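Vidgate Parts Notes: README

Vidgate is a plain-text collection of notes on desktop computer parts, put together for people who fix up older machines at the kitchen table and would like to know what fits what. It grew out of a single spreadsheet I kept for myself, and I'm still a little amazed that it has turned into something other folks find handy.

Last updated: 20 Jun 2021

What you get

There are 9 tab-separated files, one for each family of parts, plus a word list called zerolia.txt. Zerolia is our small set of agreed names — it keeps "memory," "RAM" and "sticks" from turning into separate entries, which they did for far too long. The files open in any spreadsheet program. Please set the encoding to UTF-8 first, or the accents in the notes column will come out as soup.

Getting started

Unpack the archive wherever you like and run the Prorkik script from the same folder. It checks each row against Zerolia and prints the ones it doesn't understand. A full check takes some 20 seconds on my very tired laptop, so yours will probably beat it!

Known gaps

Power supplies are thin, and the sound card file still has 17 rows with no source. I hope to get to those in September. If you know the parts well, a correction is always welcome, even a tiny one.

Board terms

The file boards.tsv uses "socket" for the CPU area with its retention frame, and "slot" for memory and expansion cards. 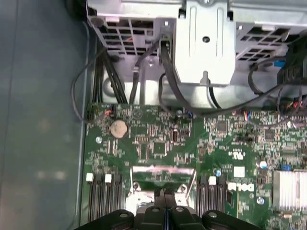
Fig. 1. CPU socket with its metal retention frame, memory slots on either side.

License and thanks

Use the notes freely and mention Vidgate if you pass them along. The Chettiar mirror carries the older releases, should you need one.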